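23/12/2019
By Milagros Sebastian

Why is it green? Circuit boards, and where they come from

Open up an old computer (unplugged, and with a grown-up) and there's a flat board inside with bits stuck all over it. That's a circuit board. Nearly everything with a plug or a battery has got one. Telly remote, microwave, the singing birthday card your aunt sent. Tiny board in there.

So what does it do? It's a map, sort of. A town map, but for electricity. Electricity needs a path to run along, all the way round and back again. No path, nothing happens. We call the whole loop a circuit.

Before boards, people used wires. Loads and loads of wires. Every part inside a radio was joined to the next one by hand, with a bit of hot metal called solder to stick it. Slow! And if one wire came off, you had to hunt through the whole tangle to find it. Imagine a bowl of spaghetti where one strand is broken and it's your job to say which.

Then came a better idea. Make the wires flat. Stick them down on a board so they can't wander off.

How to make one — the short version

Start with a thin sheet of stuff that electricity can't get through. Usually it's glass threads woven like cloth and soaked in a sort of glue that sets hard. Cover it in copper, which is a metal electricity loves. Thin copper, thinner than a hair.

Now draw your map on top in something tough. Dip the board in a special liquid that eats away copper. Wherever you drew, the copper is safe. Everywhere else, gone. Wash it, clean it, and what's left is your map in shiny copper lines. Those lines are called tracks.

Some boards have more than one layer, like a sandwich. Tracks on the top, tracks on the bottom, more tracks hidden in the middle. Little holes lined with metal let the electricity go from one floor to the next. Lifts, basicly.

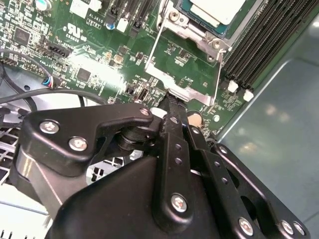 Copper goes dull and nasty if you leave it out in the air. Think of an old penny. It also causes trouble if a blob of solder lands across two tracks by mistake, as the electricity takes a short cut and the board may stop working. So the maker paints on a protective coat, called solder mask, leaving gaps only where the parts need joining on. And that's the colour you see. The big main board in a computer is called the motherboard, and the one in the photo is green, like lots of them. The board cloth underneath is more of a yellowy colour when it's bare.

Why green, though? Bit of a muddle, this one. Some people say it's easy on the eyes when you're checking boards all day. Some say it was just the coat that worked well early on and everybody kept buying it. Probably a mix. You can get red, blue, black, white, even purple. They work just the same.

What are all the bits called?

Chips — usually black and flat, with metal legs or tiny blobs underneath. These do the thinking.
Resistors — slow the electricity down, like a narrow bit in a hosepipe.
Capacitors — hold a little electricity and let it go again when it's needed. Some look like tiny tin cans.
Sockets — where other things plug in.

A letter from a reader

Dexter Dalisay wrote in to ask if you could drive a toy car along a track. No, sorry Dexter, much too thin! But you can follow one with your eyes and see how far you get before it dives down a hole. My record is 5 turns and then I lost it.

Try it yourself

You need: a piece of card, kitchen foil, glue, a 2 volt bulb (the little sort from a craft shop) and one AA battery. Don't use a bigger battery and NEVER use anything from a wall socket.

Cut two long strips of foil and glue them to the card so they dont touch. Leave a finger's width between them. Hold one end of the first strip on the top of the battery and one end of the second strip on the bottom. Touch the bulb across the other ends, side on one strip and tip on the other. It might be a bit dim but it should glow.

Now bend one strip round a corner. Still works? Good. You've made tracks. If the foil starts feeling warm, let go and check the strips aren't touching.

Old boards don't go in the kitchen bin, by the way. They've got copper in, and sometimes a speck of gold. Ask at home where your nearest recycling place is and take them there.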